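Buscar en la comunidad Escriba su búsqueda aquí

La manilla de una puerta interior se queda caída, ¿hay que cambiar todo?

Austra Dambrauskienė
noviembre de 2020

Buenas tardes a todos. Les pido disculpas por adelantado si uso mal alguna palabra, porque el vocabulario de cerrajería no me lo enseñaron en la escuela de idiomas. Vivo desde junio en un piso alquilado y tengo un problema con la puerta del cuarto donde trabajo. La manilla baja bien y la puerta se abre, pero después la palanca no vuelve sola a la posición horizontal. Se queda un poco inclinada y debo levantarla con la mano para que el pestillo salga por completo. Si lo olvido, la puerta se abre con la corriente de aire. 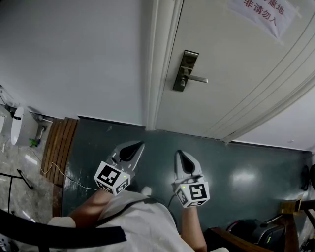 Puerta cerrada, con manilla de palanca y placa alta.

He preguntado en la ferretería Santoro, que está en mi calle, y el señor me dijo que lo más sencillo es comprar el juego completo: dos manillas, dos placas y la cerradura que va dentro de la puerta. Me pidió 1324 pesos, sin la instalación. Me parece mucho dinero para una cosa que todavía funciona a medias. El propietario me permite hacer la reparación, pero no desea que haga agujeros nuevos en la madera.

Mis dudas son estas. ¿Se puede cambiar solamente el muelle? ¿El muelle está en la manilla o está en la cerradura? Ya he puesto aceite por el lado del pestillo y he notado una mejora durante dos días, después volvió a estar igual. Tengo un destornillador de estrella, uno plano y unas llaves Allen de un mueble. Agradezco mucho cualquier orientación.

Gerardo Villa

A mí me pasó y cambié todo, me quedó perfecto. Las compré de la marca Kasemari y salieron buenas. El aceite no sirve para eso, junta polvo. Suerte.
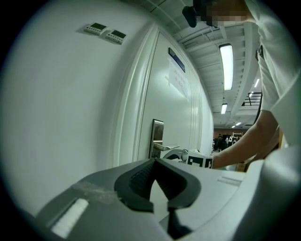

Mudassar Gondal

Estimada Austra, yo no cambiaría nada antes de desmontar. En las puertas con placa larga hay normalmente dos lugares donde puede haber un muelle: uno dentro de la cerradura, que empuja la nuez hacia su posición, y otro detrás de la placa, que sostiene el peso de la palanca. Las manillas económicas traen solamente el primero, y con los años se cansa.

Para saber cuál es el suyo, haga lo siguiente con la puerta abierta. Quite los tornillos de las dos placas (a veces hay también un tornillo pequeño, de Allen, en el cuello de la manilla) y retire las dos manillas. Le quedará a la vista el agujero cuadrado de la nuez. Meta allí la barra cuadrada y gírela con los dedos. Si vuelve con fuerza, la cerradura está sana y el problema está en la manilla. Si vuelve despacio o no vuelve, es la cerradura.

En el primer caso se venden muelles sueltos que se colocan detrás de la placa. Yo pagué unos 575 pesos por el par en Posham, y allí me lo cambiaron una vez sin discusión, porque me había equivocado de mano. Este detalle es importante – hay muelle para la derecha y muelle para la izquierda, y por fuera parecen iguales. En el segundo caso se cambia únicamente la cerradura. Lleve la vieja a la tienda y compare la distancia entre el centro del cuadrado y el centro del agujero de la llave. Si la medida coincide hasta el milímetro, las placas actuales le servirán y no tendrá que hacer agujeros.

Una última cosa: cuando vuelva a montar, no apriete los tornillos hasta el final. Apriete un poco los de arriba y los de abajo, mueva la palanca, y después termine. Yo apreté demasiado la primera vez y la manilla se quedaba caída con el muelle nuevo puesto.

Austra Dambrauskienė

Muchas gracias a los dos. He hecho la prueba de la barra cuadrada y vuelve con fuerza, entonces debe de ser la manilla. Con los tornillos flojos ya sube casi hasta arriba. Voy a pedir los muelles y mientras tanto lo dejo así.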